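Trillolby - Frequently Asked Questions
Last updated: 2019-04-15

What is Trillolby?
Trillolby is a television drama series in 10 episodes, made by the production company Tinico. The story follows two sisters who come back to their home town to sell the family hotel, and then they cannot agree on the price.

Is it based on a book?
No. It was written directly for television. Some viewers wrote to us that it reminds them of a novel, but the writers began with an empty page.

How long is one episode?
Almost 50 minutes, without advertisements. Only the last episode is longer.

In which order should I watch it?
Please start with episode one. Episode 6 goes back to the childhood of the sisters, and a few people have asked if they can watch this one first. It is possible, but then you will know already why the father left.

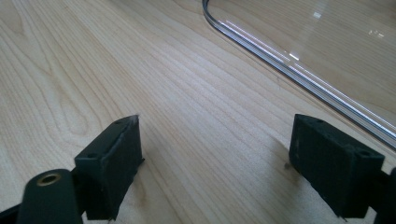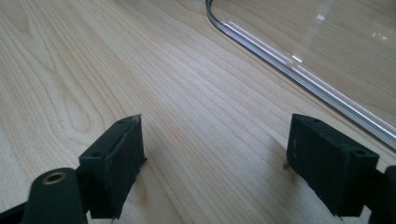
Where was it filmed?
The outdoor parts were filmed in Dekar, mostly near the harbour. The hotel rooms were built in a studio, so please do not go to Dekar to look for the hotel - the people living there receive this question very often.

Who sings the opening song?
The song is by the group Yilma. The version in the series is shorter than the one on their album. In episode 5 you can hear a slow version with piano only.

Are there subtitles?
Yes, in English and French. If the subtitles come too late on your screen, switch them off and on again. If this does not help, write to us and tell us which device you use.

How can I become an extra in the second season?
We are not the casting office and we cannot pass on photographs. For the first season 182 extras were chosen, and all of them applied through the form on the Tinico website. The form is closed at the moment.

When does the second season start?
It is planned for December. We do not know the exact day yet. When we know it, we will write it on the news page first.

Can I use pictures from the series on my own blog?
You have to ask Tinico for this. We have no rights to the pictures and cannot give you permission.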